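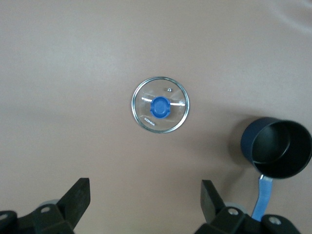 Grikex opens its lid and pan exchange to households across the town

9/24/18 – Anyone who has ever stood in front of an open cupboard with a saucepan in one hand and the wrong lid in the other will, we hope, be pleased to hear that Grikex is opening its lid and pan exchange to all households from this week, after a long and very enjoyable trial with our neighbours in Gallegos Street.

The idea is a simple one. Bring in the lids that no longer fit anything, and the saucepans that have lost their lids along the way, and we will do our best to find each of them a partner. If we manage it, you take the pair home. If we don't, you can leave your piece on our shelves for somebody else, or carry it home again and try another month, just as you like.

During the trial we took in 741 pieces of cookware, a good deal more than our shelves were built for (we have since put up more shelves). Glass lids were far and away the most common, the round see-through sort with a metal rim, a plastic knob in the middle and a little steam vent beside it. Saucepans came in more slowly, often dark ones with a dark inside, and they rarely stayed with us for long.

"People come in a little embarrassed, with a carrier bag held behind them, and they tend to stay for an hour," said Oda Fagerlund, who started the exchange at Grikex. "I had one lady who had been covering her soup with a dinner plate since January. She was so pleased with her new lid that she came back the same afternoon to show us a photograph of the soup."

Matching is done by size first and looks second. Visitors are asked to measure their saucepan across the top, from inside edge to inside edge, and to write the figure down before setting off, or better still to bring the pan along and try the lids on it. Our most requested size is 16 cm, the everyday small saucepan for porridge, eggs and warming milk, and we would be especially grateful for more lids to fit it. Names printed on the glass needn't match the name on the pan. A lid with KONKA on it will do perfectly well on something else, provided it sits level and doesn't rock about.

We do ask that everything is washed before it comes to us, and that glass lids are free of chips and cracks. Loose knobs are no trouble at all – our friends at Graleo have kindly given us a box of 50 spare ones, along with the screws, and Ester at the front desk will gladly fit one while you wait.

The exchange is free to use. Each household may take home up to 2 matched pairs per visit, so that there is something left for those who come later in the day, and there is no need to book. Tea is put out on the side table, and there is usually cake on Saturdays.

Members of the press who would like to visit the exchange or speak to Oda Fagerlund are warmly invited to ask at the Grikex front desk during opening hours.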